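Fruit plate

A fruit plate is a dish on which whole or cut fruit is set out for serving, display or offering. The term covers both the vessel and the arrangement placed on it. Fruit plates are usually shallow, with a raised rim that keeps round fruit from rolling off, and are made in round and oval forms.

Floral borders are a common decoration. The Stullenden household inventory of 1641 lists 12 plates "for frute," and the Naidoo collection at Brornbridge holds several later pieces with printed roses. Despina Perić, in her catalog of the collection, notes that the center was often left plain so that the fruit supplied the color.

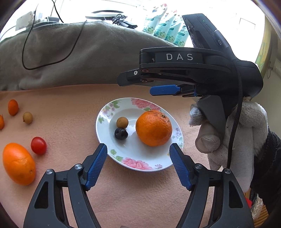 Mandarin, longan and plum on a white oval plate with a rose border.

Small arrangements often combine fruits of different size and skin. Citrus such as mandarins and kumquats keeps well at room temperature - ripe plums and longans are usually eaten sooner. Cherry tomatoes, botanically a fruit, are sometimes included. A cloth or blanket may be laid under the plate to protect the table.

See also: Fruit bowl; Grokside ware; Table setting

Last revised 31 October 2022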